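Home Textiles and Laundry Care
Session 8 handout: Folding soft, bulky things

Welcome back, everybody, and thank you for bringing in such a cheerful heap of clothes last time. I promised you notes on fleece, and they have grown a bit longer than I planned, so do get yourself a cup of tea before you sit down with them.

We spent the first part of the evening on shirts and pillowcases, which are obliging things. You press a crease into cotton and it stays there. Fleece has other ideas! The pile is full of air, and that air is what keeps a person warm, so every fold wants to puff back up again. Many of you told me you had been pressing down harder and harder on your pullovers, and I understand the temptation, but I would like you to try folding fewer times and more loosely instead. Two folds are plenty for a child's top. A third one mostly gives you a lump that slides off the shelf.

A bed is a lovely place to practice, better than a table in my opinion, as the blanket holds the cloth a little while you work. Smooth the blanket first with your forearm. Lay the garment face down, bring the sides in, and then turn it up from the bottom with both hands flat underneath.

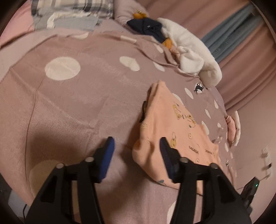
Fig. 2. Folded fleece on a polka-dot blanket. Note the rounded hump along the upper edge.

A hump of this sort is perfectly normal, and you needn't start over on account of it. Rest your palm on it, count to five, and let go. Printed fabric is a great help to beginners, by the way, and I wish I had said so earlier in the course. Look at the word GAGAGA on the peach-pink cloth: one copy reads one way and the other is upside down to it, so you can tell at a glance that the fabric has been turned over on itself. With plain fleece you have to feel for the layers with your fingertips — slower, but good training.

Cords, zippers and linings deserve a word too. Tuck them in before the last fold so they don't catch on the next thing in the drawer.

For next time, please fold one fleece item at home, leave it overnight, and write down how it looks in the morning. We meet in room 265 as usual, and there is space along the back wall for your bags.

Valdemar Riis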